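Progress Report to the Gernness Fund: Good Practice for Hand-Held Gripper Work
2018-05-15 - Istard Program Office

During this period Istard completed the second draft of its working rules. The draft contains 37 rules, and four remain under review by Drevine. 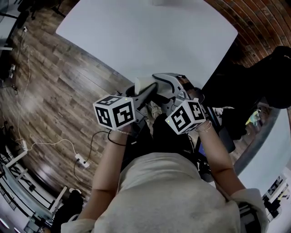 Rules on cables and floor space have been revised. Power strips are to be kept clear of the operator's path, and wrist jewelry is to be recorded on the session sheet. Drevine has asked for firmer wording on both points.

Of 216 sessions checked against the draft, 148 met every rule. Most of the others had incomplete session sheets.

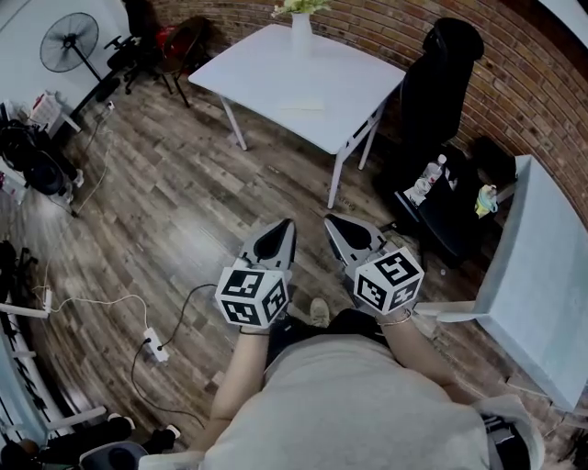
Marker faces must remain uncovered while a session is running - this rule is unchanged. The final text is due in June.

Comments
Will the session sheet be shared with partner sites?
Rule 12 still needs a clearer definition of "path."

Recent items
Fung Site Checklist, Revised
Drevine Review Notes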